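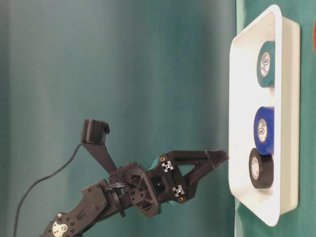
PURMONT, November 23, 2020 — The robotics workshop Litidano has finished the first part of a long comparison of small grippers and wrist cameras, and it has published the numbers on its website. The work began in August and is paid for by Zusto, a company that packs repair kits for electricians and wants to know if a low-cost arm can do a part of this work. The test objects are therefore taken from the real kits. In one of the tasks the arm works at a white tray with rolls of electrical tape in green, blue and black, and it must bring its two pointed fingers down beside the correct roll without touching the next one. When two rolls lie very close together, as the blue and the black ones do here, the space for a finger is small, and the choice of the gripper becomes important.

Litidano compared two finger shapes and two camera positions. The first finger is wide and flat, with a soft pad. The second is long and becomes narrow toward the tip. Each finger was tried with a camera fixed beside the table and then with a camera carried on the wrist, so there were four combinations in total. The same arm and the same controller were used for all of them. The workshop says it wanted to change only one thing at a time, because in its earlier tests too many parts were replaced together and the results were difficult to explain.

The published table covers 2,374 attempts to pick up a roll. An attempt was counted as good when the roll was lifted, carried to the new place and put down without falling. If the roll was lifted but dropped on the way, the attempt was counted as failed. The wide finger did well when there was free space on both sides of the roll. When the rolls were close to each other it often pushed the neighbor away before it could close. The narrow finger had fewer problems of this kind, but it was more sensitive to errors in position. If it arrived a little too far to one side, the roll turned in the grip and sometimes slipped out.
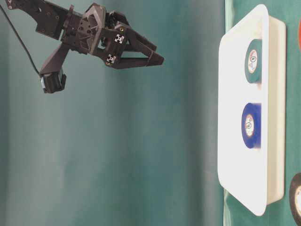 The narrow fingers and the wrist camera at Litidano's test table. Two rolls are in the tray and the black one is outside it.

The difference between the camera positions was larger than the workshop expected. With the camera beside the table, the arm itself hides a part of the tray in the last moments before the grip, and the controller has to trust the position it measured before. With the camera on the wrist, the view moves together with the fingers. Litidano writes that the narrow finger with the wrist camera was the best of the four combinations, and that the wide finger with the side camera was the weakest. The other two were close to each other, and the report does not try to put one before the other.

The wrist camera also brought some trouble. Its cable must follow every movement of the arm, and in the first weeks it pulled at the connector when the wrist turned far. The team made the cable longer and left it hanging more freely. After this change the picture was no longer lost during a run, but the report advises other users to check the connector at the start of each working day. The bracket that holds the camera was changed once as well, and all the attempts made with the old bracket were removed from the table.

A smaller series looked at the controller. The workshop ran 200 attempts at normal speed and then repeated the same 200 at a slower speed, always with the narrow finger. Slower movement helped with rolls that stood near the rim of the tray. In the open area it made almost no difference, only the work took longer. For Zusto this is a practical point, as the company would like to keep the normal speed for most of the picks and slow down only near the rim.

Ait Brahim, the engineering office that checked the method for Zusto, had two remarks. It asked that the light over the table be kept the same for all further tests, and that the order of the combinations be mixed, so that a finger which is already a little worn is not always tested last. Litidano has accepted both and will use the new order from the next series. 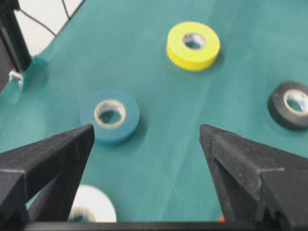

Will the same fingers also work for other parts of the repair kit?

This is not known yet. So far the comparison was made only with rolls of tape, which are round and quite stiff. The next series will include cable ties in bags and small boxes of screws, and the workshop expects that the bags will be difficult for the narrow finger. A third finger shape, with a narrow tip and a thin rubber cover, is being prepared for them.

The second part of the comparison is planned to take 18 weeks. Zusto will supply 12 different items from its kits, and the results will be published in the same form as the first ones. The drawings of both fingers and the full table of attempts can be downloaded free of charge from the Litidano website. The workshop in Purmont also accepts written questions about the test method, in particular from schools and small companies that would like to repeat a part of the tests with their own arm.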